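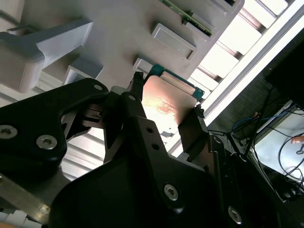

How do you get old thermal paste off a processor without wrecking anything? Isopropyl alcohol, 90 percent or better, on a lint-free cloth or a coffee filter, small wipes from the outside in, and leave the underside completely alone.

Longer version below, typed up quick between jobs. Most of it learned the expensive way.

GETTING THE COOLER OFF

Run the machine for 7 minutes first. Warm paste lets go easier. Then shut down, unplug, hold the power button a few seconds. Twist the cooler a little side to side before you lift – never straight up. Straight up can bring the chip with it, socket still locked. Did that to a neighbor's Peng desktop in July and had to buy her a new one.

Screws off in a cross pattern, half a turn each till they're all loose. Drop them in a muffin tin. One cup per part. Best shop tool I own and it came from the kitchen.

HOLDING THE CHIP

By the edges. Always the edges. The metal lid can take a fingerprint, you'll wipe that off anyway, but the contacts on the bottom can't, and the green board part around the lid sometimes has tiny components on it that a thumbnail will knock right off. So look before you pinch.

Don't set it down bare on the bench. No spare tray? A clean egg carton is the wrong answer (static, fuzz). Leave it in the socket and clean it there if you can. That's what I do nine times out of ten.

Wool sweater off, by the way. Touch bare metal on the case now and then.

WIPING

Alcohol on the cloth, not on the chip. Damp, not dripping. Let it sit on the crusty bits for a minute and they soften. Four passes usually does it, new spot on the cloth every time or your just moving gray goo around. Stop when the cloth comes up clean.

Copper lids: plain alcohol and that's it. No metal polish, no vinegar, no ketchup trick off the internet. A dark stain left after cleaning is cosmetic, leave it. Nickel ones same deal.

Old credit card for scraping if it's baked on hard. Never a razor, never a screwdriver. Wooden popsicle stick also fine.

Paper towel sheds. Toilet paper sheds worse. Q-tips are ok for the corners, check for strays after.

Joyce Kaijage at the Ollilville repair table uses coffee filters for everything and I've come around to it. A box of them costs next to nothing and lasts for ever.

PUTTING IT BACK

Find the little triangle on the chip corner, match it to the one on the socket. It drops in by its own weight. If you're pushing, stop, something's turned wrong. Bent pins are a bad afternoon.

New paste: a blob the size of a pea on a normal chip, in the middle. Wider chip, do a thin X. The cooler spreads it. Screws back in the same cross pattern, snug, don't lean on it.

STUFF TO KEEP IN THE DRAWER

Alcohol, lid on tight – it evaporates and drinks water out of the air
Coffee filters
Dead gift card
Tube of paste, cap down, date wrtten on it with marker
Headlamp
Muffin tin (give up on getting it back to the kitchen)

Open tube of paste older than a couple years, squeeze a bit onto scrap first. If oil comes out ahead of it, toss it.

Next up is keyboards, once I find where I put the keycap puller.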